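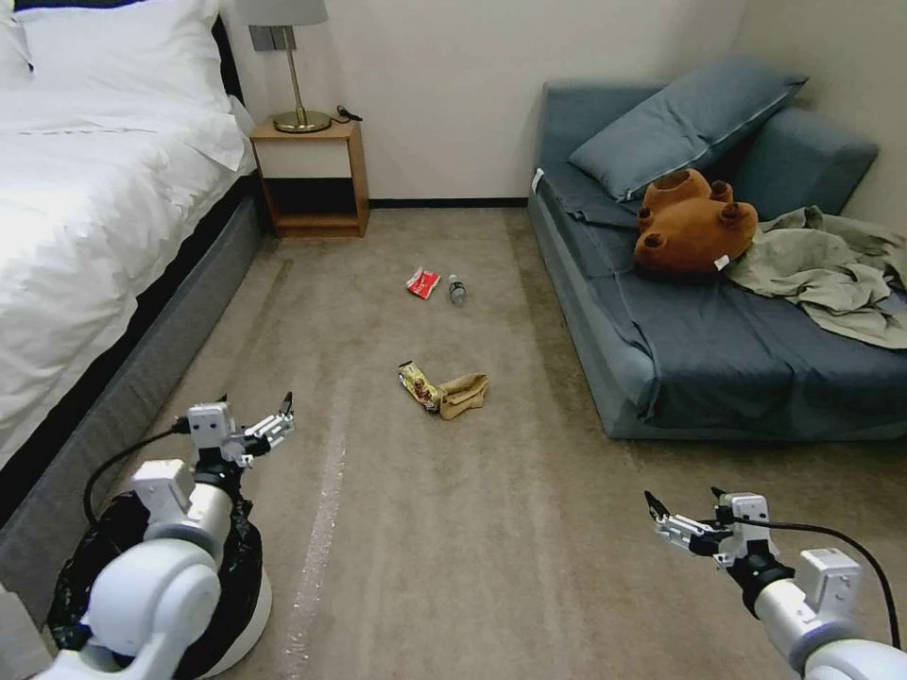

The sofa that wants to be a spare room

By Birsen Tatlı
19th May

Somewhere in the past few years it was decided that a bedroom needs a sofa in it. Hotels started it, I suspect, and the furniture shops were happy to carry it on. Open any brochure and there's the bed on one side, made up in white, and the sofa on the other with one cushion and a folded throw. A person in thick socks is generally reading on it.

I have never met the person in thick socks. What I have met, in a good many bedrooms, is a sofa with a shirt on it.

You'll know the arrangement. A low blue-grey thing with a deep, flat seat, a big slate-blue cushion leaning on the back, and in front of the cushion a teddy bear, face down or on its head, with its paws in the air. Next to the bear goes a crumpled shirt or jacket, in a heap. Across the carpet the duvet is white and the lamp is brass and all is calm. The space between the two is where the crisp packet and the water bottle end up.

The sellers have an answer to this, and the answer is that the sofa is also a bed. Jeferson Bittencourt has sold them for 16 years, most recently at the Hurell showroom, and he made me sit on six. "People buy for the guest," he told me. I asked how often the guest came. He said he'd had customers bring one back in November because the guest had cancelled Christmas.

He was fair about the faults, I'll give him that. The seat has to be deep so there's enough mattress when it opens, so anyone under about six foot sits on it like a child at the dentist. That's what the huge cushion is for. Take it away and your back has nothing to do. Leave it there and it has to go on the floor every time the bed comes out, along with the bear.

The Baltau was the cheapest of the six at £300 and felt it. The Kirkegaard, at £405, had a better mechanism and a worse armrest, hard along the top where you'd want to put your head. The salesman in me (there isn't much of one) could see the case for paying the difference. The sleeper in me lay down on both and would have taken the carpet.

Then there's the room itself. A sofa bed needs space to open, and a bedroom that already has a double in it rarely has that to spare. Jeferson's advice is to mark it out on the floor with masking tape before you order, and leave the tape down for a week. I did this at home. With the Kirkegaard fully open I could get to my side of the bed by climbing over the end of it, and the bottom drawer of the chest wouldn't have opened at all.

I'm told I have missed the point, and that a sofa makes a bedroom somewhere to be during the day. Perhaps it does in a house full of teenagers. My sister's room has one and she says she sits on it to put her tights on. It cost her more than her bed.

What I'd look at instead is the other side of the room, where the money tends to run out. A nightstand is a dull thing to shop for. The small oak-coloured kind with an open shelf does nearly everything you could ask: lamp on top, switch on the cord where a hand can find it in the dark, books underneath. Most people buy it last, after the sofa, and get one when they meant to get two. Brernuven do a perfectly plain one and the assistant looked surprised that I wanted to talk about it.

If you must have a seat, have a chair. A chair holds one day's clothes before they start sliding off, and that's when you put them away. The sofa will take a week's worth, plus cushion, plus bear, and still look as if it has room.

If you already own the sofa, my suggestions are few. Put a bin within reach of it. Get a hook on the back of the door for the shirt. Check the fabric label before you go at it with a damp cloth, as a lot of these covers don't come off. And open the bed out once in a while, even with no guest expected. I found 20 hairgrips in my sister's.

Contact the homes desk | © All rights reserved | Back to top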